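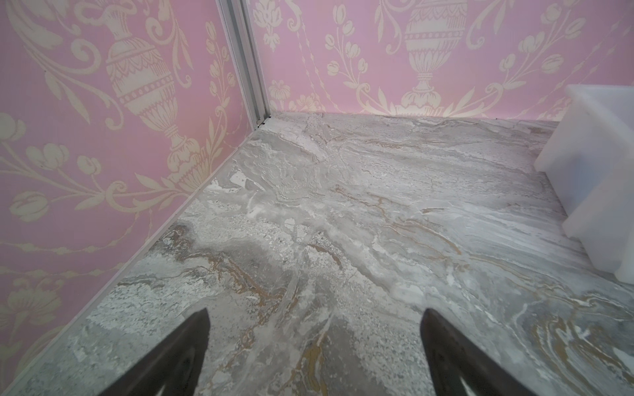

Last changed Mar 7, 2022

Dull film on marble pattern floor, tried everything

mudroom_mess
Hi all. Moved into a rental in October, main floor is all marble pattern, grey and white with gold-ish veins. 300 sq ft of it. Looks great first thing in the morning, then the sun gets round and there's a cloudy film over the whole lot. Streaks, sock marks, the works. Have mopped with the Mivard concentrate the last tenants left under the sink, then vinegar, then more Mivard. Worse every time. Landlord says "it's a floor" so no help there. Don't know if it's real stone or vinyl or what, he doesn't know either. Can I strip it without wrecking it? Don't want to lose the bond. Oh and we've got kids so nothing too nasty please.

kelpie_and_co
Stop with the vinegar!! If it's real marble the acid will etch it and you can't mop that out. Probably the film is just soap, most people use way too much.

Work out what you've got first. Look in a cupboard or under the dishwasher kickboard for a cut edge. Vinyl has a thin printed layer on top, stone is the same all the way through. Stone also feels cold under bare feet, tho tile does too so that's not proof.

Then:
- vacuum, properly, corners as well
- plain warm water, 2 buckets, one to wash one to rinse
- microfibre flat mop, wrung out hard
- change the water when it goes grey, not when you're sick of it
- dry with an old towel

Took me three goes over a weekend at my last place. First go looked worse. Keep at it.

If you must use cleaner after that, pH neutral, and read the cap. Mine says 45 mL to a full bucket and I'd been glugging in heaps more then that.

lolar_st_tenant
Just hire a machine. We got a Jestura scrubber from the hire place for $74 for the day, did the whole downstairs before lunch. Worth it.

mudroom_mess
Ok found an edge under the dishwasher, thin printed layer, so vinyl I guess? Did a patch by the back door with just water and the bucket came up filthy and kind of foamy. So it IS soap. Feeling dumb but relieved. Rest of the floor this weekend once the toys are up off it.

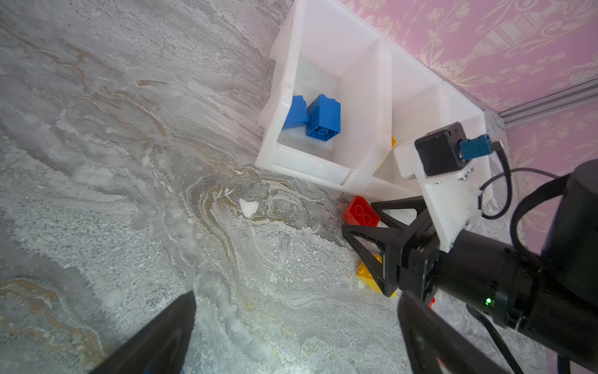
Can I use a steam mop on vinyl to speed this up?

Best not to. Heat and steam can get in at the joins and soften the glue, and then the edges lift. Warm water and a flat mop is slower but safe. If a spot won't budge, leave a damp cloth on it a few minutes, then wipe.

kelpie_and_co
Same goes for the scrubber hire btw, check it's ok for vinyl before you pay. Some of them put down a lot of water. And chuck the Mivard.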